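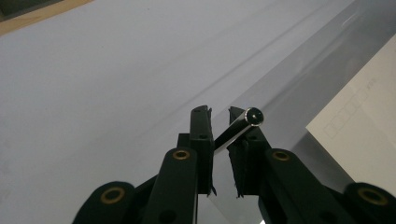
Words: Thitima Luangrath

Features > Desk > Writing instruments

Last updated: December

A black pen with a bright metal end is the default object of the office supply trade. It has been sold in much the same form for decades, and most people who own one did not choose it. It arrived in a box with a certificate or was left in a meeting room. The type still accounts for a large share of what passes across the repair bench at Skevness, where Orathai Thongdee has serviced pens for 5 years.

Her records list 3,288 repairs. The commonest fault has nothing to do with ink. It is wear between the barrel and the metal fitting at its upper end, where two materials of different hardness meet. On a lacquered brass barrel the lacquer goes first, in a thin ring at the joint. On a moulded resin barrel there is no coating to lose, but the edge rounds over and the fitting develops play. Thongdee measures this with a dial gauge and replaces the part when the movement can be felt by hand.

Gloss black is the least forgiving finish. A straight barrel shows a single long highlight under a lamp, and any dent or flat spot will bend it. Repairers use this as a test. The pen is turned slowly under a fixed light and the line is watched along its full length. A kink near the middle usually means the barrel has been sat on. A ripple near the tip tends to be old polishing, done with too much pressure and too coarse a paste.

Chrome is easier to live with. It resists fingerprints poorly and scratches well, and a soft cloth deals with the first problem. Paste should be kept away from any inset or coloured centre on the end of a cap, as residue dries in the groove and is tedious to remove. Thongdee uses a sharpened cocktail stick.

Weight is where the makers differ. Kasska puts most of the mass in the upper third, which suits people who hold the barrel low and let the end rest against the hand. Pongsiri balances its pens slightly forward of centre. Sunura publishes no figure, and the two samples we weighed did not agree with each other.

Refills matter more than any of this. Kasska rates its standard ballpoint refill at 700 metres of line, measured by machine at constant pressure. On our test pad the first skips came well before that, after 300 metres, with the pen held at a shallow angle. Raised to a steeper angle, the same refill wrote cleanly again. The ball needs even contact with its seat, and a low grip wears one side.

Storage is simple. A ballpoint will tolerate any position for a few weeks — longer than that and it is better laid flat or kept point down. Pens kept point up in a mug are the ones that come back on a Saturday morning, reported as empty, with most of the ink still in the tube.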